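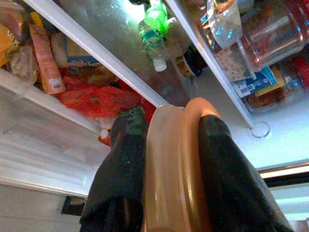

The shared refrigerator at Bucur House in Ukthorpe is getting its summer going-over this June, and anyone who has ever opened that door looking for a bit of butter and come away twenty minutes later with cold hands and no butter will know it was time. The house has 39 residents on its list at the moment, and although most of them have a small refrigerator of their own upstairs, the big one in the ground floor kitchen is where everything ends up sooner or later: the extra groceries, the food for shared suppers, the drinks somebody meant to carry up and didn't. It is a well-loved refrigerator, and a very full one. There's a water bottle lying down with its white cap pointing downward, a red mesh bag spread out over the shelf, a big clear container of something reddish-brown, and a green soda bottle up above it all, and that is only a corner of what the house has tucked away in there.

So the residents have agreed to take it a shelf at a time through the month, a little after supper each evening, with whoever happens to be free. The thinking is that a slow job done in company is a good deal more pleasant than one long grim morning with rubber gloves, which was how it went last year, and which several people remember with no great fondness. Last year's cleaning took until well past lunch, all the food had to stand out on the floor in coolers while it was going on, and two perfectly good cakes were lost in the confusion. This year each session is meant to last 35 minutes, with the kitchen timer set, and whatever shelf is being worked on gets finished before anybody starts the next one.

The rule for deciding what stays is a gentle one, as you'd expect of a house where people have to go on sharing a kitchen afterward. Anything with a name on it goes back where it came from, unless it is past its date, in which case its owner gets a knock on the door before it goes in the trash. Anything without a name gets a strip of masking tape with a question mark on it, and it has until the end of the week to be claimed. If it's still good after that, it is shared out or cooked. The house tried something similar over the winter with the pantry cupboard and found four open bags of the same rice, all belonging to people who would gladly have gone in together on one, and there has been a great deal more borrowing back and forth ever since.

Jars are expected to be the hard part. The residents come from all over, and every one of them seems to have a pickle or a chili paste or a jam they cannot do without, and those jars all want to live in the door. Space there has been tight for as long as anyone can remember. One suggestion is to give over one door shelf to things that everybody may use, so that there need only be one mustard and one ketchup on the go, and to leave the others for private jars. Another is to let each floor of the house have its own part of the door, although the third floor, which cooks the most, has already pointed out in a friendly way that it would need rather more than its share. 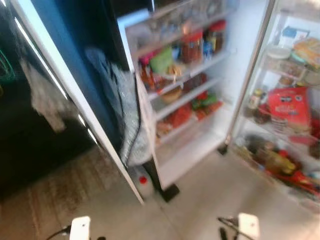
There was some talk in the spring of buying a second refrigerator and being done with it. A new one from Viteck, the appliance store on the Ukthorpe bypass, was priced at $1,191 with delivery and the old packaging taken away, and a few residents were keen on the idea, especially with the warm weather coming on and all the extra drinks and melons that come along with it. But when it was put to everyone at the May supper, the feeling in the room was that a second refrigerator would be just as full as the first by the fall, and that the money could wait. There is also the question of where it would stand. The kitchen has only the one free wall, and that is where the bicycles go when it rains.

The house kitty stands at $348 all the same, and a small part of it has been set aside for things that should make life easier: a roll of labels and a couple of good markers on a string, a set of clear bins for the smaller packets, and a new rubber seal for the freezer drawer, which has been frosting up. The bins are meant for anything that slides about or gets buried, such as cheese and opened packages of crackers. Whoever goes to buy them is asked to measure the shelves first, and to measure them with the door open as far as it really goes, which is a little less than you might think.

A word, too, about carrier bags. A surprising amount of shelf room at Bucur House is taken up by bags with not very much in them, because it's the easiest thing in the world to come in from the bus stop with tired arms and put the whole bag in just as it is. Residents are being asked to unpack as they go this summer and to hang the empty bags on the hook behind the kitchen door. Insulated bags are welcome in the kitchen too, of course, and nobody will be told off over one, but if yours has been hanging about since the last picnic, please do have a look inside it.

The big table

Along with the refrigerator, the residents are giving some thought to the big table, the one with the glossy marbled top in cream and gray and brown with the rusty-colored veins running through it. It's the best surface in the house for sorting things out on, being so large and so easy to wipe, and for that reason it's also where everything gets put down. Keys, mail, chargers, half-finished crosswords and somebody's library books have all spent long stretches there over the years. The electric fan has its place on it as well, and on a hot evening you won't find anyone willing to move that.

The one thing everybody wants to keep within reach is the round wooden bowl. It's a shallow, light brown bowl with a smooth rim, and it came to the house from the Bevilum craft fair a few years ago, where it was won in the raffle along with a jar of honey that did not last the weekend. The plan is to use it for the claim slips. When you find something of yours with a question mark on it, you write your name and your door number on a slip of paper and drop it into the bowl, and the next people on shelf duty will swap the question mark for a proper label. It sounds like a lot of fuss for a tub of yogurt, but in a house this size it saves a good many notes pushed under doors, and some of those notes in the past have been a bit sharper than their writers intended.

Residents who'd like to use the table during the evening sessions are very welcome to, as long as they leave one end clear for the food that has come off the shelves. Cold things should go straight into a cooler and only dry things and sealed jars onto the tabletop. Please don't put anything hot down on it without a mat underneath, and please wipe up spills of beet juice right away, as the house found out at New Year's that they're very hard to spot against those reddish veins until somebody has put a sleeve in one. 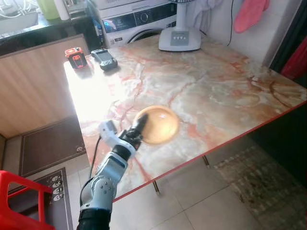
How to take part

Anyone living at Bucur House can join in, and so can former residents who still come by for supper (you know who you are, and you're missed on the evenings you don't come). There's no need to sign up. Sessions start at 7:30 p.m., once the supper dishes are out of the way, and the shelf for the evening is written on the chalkboard next to the kitchen window. Bring an apron if you have one and a cloth you don't mind parting with. Baking soda, warm water and dish soap are all provided, and the house asks that no bleach be used inside the refrigerator, as the smell got into the bread last time and stayed there.

If you work evenings, you can still help by going through your own things during the day and putting a name on whatever you'd like to keep. The date you opened it is useful as well, particularly on sauces, which all look much the same age after a while. Food that you know you won't get through can be left on the bottom shelf with a note saying that it's free to take — it usually goes within the hour, and the note generally comes back with a thank-you written on it.

The last session of the month will be followed by a supper made as far as possible from what has turned up, which was by a long way the happiest part of last year's cleaning. That evening gave the house a very large pot of soup, three kinds of pancake and a noodle dish that people have been asking for ever since, although the cook didn't write any of it down and hasn't managed to make it come out quite the same again. Offers of rice and salad would be welcome, and so would the loan of a second big pan. Friends and neighbors from the street can come too, if they let the house know by the morning so that there are enough chairs.

The freezer drawer will be done separately in July, after the new seal has arrived. Residents with ice cream in it have been warned.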